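About Flenby

Last updated: November
6 min read

Flenby tests garment-handling robots for companies that are thinking of buying them. We don't build arms, we don't sell grippers, and we take no commission from anyone who does. Zamfira Hodoroagă started the firm after years of running a commercial laundry and hearing a great many promises about machines that could fold.

Most of what we do grew out of one bad Saturday.

We were running an acceptance test for a client on a folding cell supplied by Holik. The contract called for 390 garments in a row without anyone stepping in. Early in the afternoon the arm lost its grip on a sleeve and didn't register the loss. It carried on with the motion, closed on the cloth covering the table instead, and pulled. Teodor Stoica reached in to free it. The guard door was open, and the arm should have stopped when it opened. It kept moving for 4 seconds.

Teodor got a bruised wrist. The report we were handed the following week called it an "operator access event." We disagreed, and Oana Pascu spent most of the month finding out why. A door switch had been bridged during setup so the installers could work faster, and it had never been put back. The software showed the guard as healthy the whole time. Every daily checklist was signed.

We have been hard to impress ever since. When a supplier tells us a cell is safe, we open the door while it's moving at test speed and measure the stop, with everybody standing well back. When they tell us it's reliable, we ask what they left out of the figure. Of the last 28 cells we looked at, most had a grip-loss fault that the sales video didn't show.

Shirts are still the bulk of our test work. Collars and plackets are stiff, the body isn't, and a grip near the shoulder can look fine on a monitor and let go halfway through a lift.
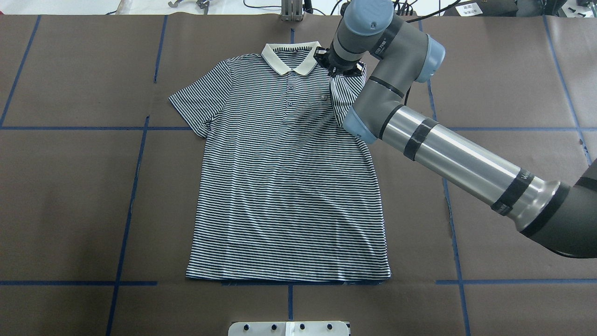
Our standard trial runs up to 70 hours, and we log each dropped or missed pick whether or not the machine recovered by itself. Suppliers often ask us to strike the recovered ones. We leave them in.

Fouzia Usmani runs the trials. Aino Saarela handles guarding and stop circuits, and she has the authority to end a test without asking anyone, including Zamfira. She has used it on clients who were paying by the day. Two of them didn't come back.

We work from a single hall in Okovholm. Clients can attend any trial, and suppliers can too, provided they keep their hands off the controls once it has started. Reports go to both sides on the same day, with the fault log attached in full.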